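Pruitt at the Skedness Assembly Room: notes on the sound

The Assembly Room in Skedness holds 611 people standing, and from the number left in the bar at eight I'd say it was close to that for Pruitt. I stood level with the mixing desk, left of center, and moved once.

First, the room. It is long and narrow with a hard back wall and a low balcony covering the last third. Under the balcony you lose most of the top end and get a slow buildup at the bottom, worst on held bass notes. The last time I was in there, for a folk bill in May, the kick drum arrived twice. This time the PA was flown higher and angled down, and the slap off the back wall was mostly gone as far forward as the desk.

The support was Sorcha Nisbet, alone with an acoustic guitar and a small tube amp. She played for 40 minutes. The guitar was run through both the amp and a direct line, and for the first two songs the two signals were fighting: thin in the middle, with a hollow sound on the low E. Someone fixed it before the third song, probably by flipping the phase on one channel. After that it was very good. Her voice sits in a range that small rooms tend to smear, and I got every word of "Tilcombe Road".

Pruitt came on at a quarter past nine and played 17 songs, no encore. The set leaned on the second album, which I like less than the first, but the live arrangements drop a lot of the keyboard layers and are better for it. Yasaman Ahmadpour has moved from a pick to fingers on most of the bass parts. The attack is softer and she has to play further back toward the bridge to be heard over the floor tom. On "Roltora" that worked. On the faster songs the bass line was a rumor.
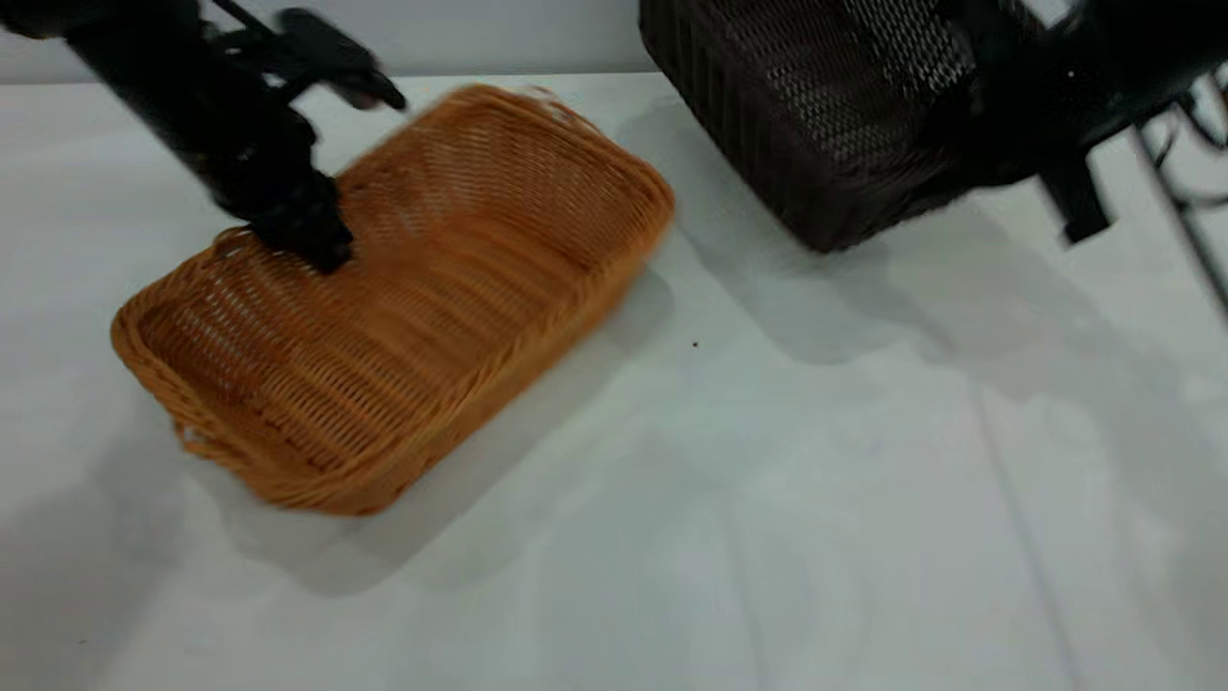 Robot arm at the wicker basket.

The vocal level was too low until the fourth song, then too high for one song, then right. Drums were right all night. I wear filtered earplugs, so take my view of the cymbals with caution.

They are back on the coast in the fall at a seated hall with a carpet, which should suit the quieter half of the set. I've bought a ticket in row F, on the aisle.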